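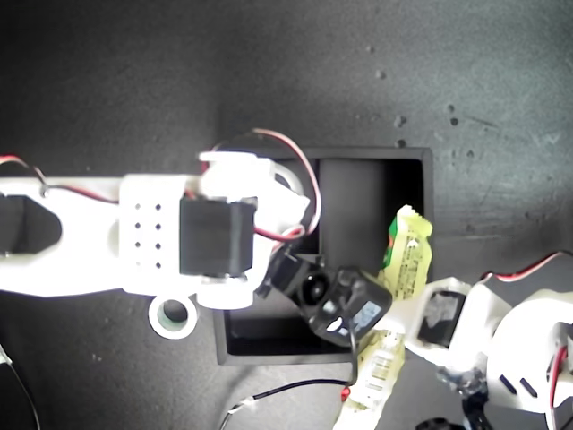

Home | Workshop | Kitchen | Members | Contact

Print this page | E-mail to a friend

Shared workshop tips – keeping your bench slot painless

Quick ones from the Sernano tool share, typed up between jobs. Add yours below.

Book early in the month. Evening slots go first, the 5 pm one especially. Can't make it? Cancel, don't just not show up.

Household plan covers two adults at one address. Not your cousin. Ask Kanini Muriithi at the desk if your not sure who counts.

Renewals – all due in May, whenever you joined. Put it in your phone now. Lapse more than 14 days and you redo the safety hour. Boring, I've done it twice.

Label your bin. Name, member number, big marker. Masking tape falls off sawdusty plastic so wipe it first.

Borrowed blades: back in the sleeve, sleeve back on the hook. Dull one? Red tag, tell someone.

Glue-ups can stay on the rack overnight. One night. Leave a note with your clamp count, we had 12 go missing last winter.

Kitchen knives are ok on the wet stones, soak them first, flatten after. Eero Leinonen does a sharpening evening for members, guests pay at the door.

Sweep before you log out – the log out sheet asks and people do check.

Guest passes dont roll over. Use them or lose them.

More on storage shelf fees next time, still waiting on the new price list.

267 shares | 14 comments | Print | E-mail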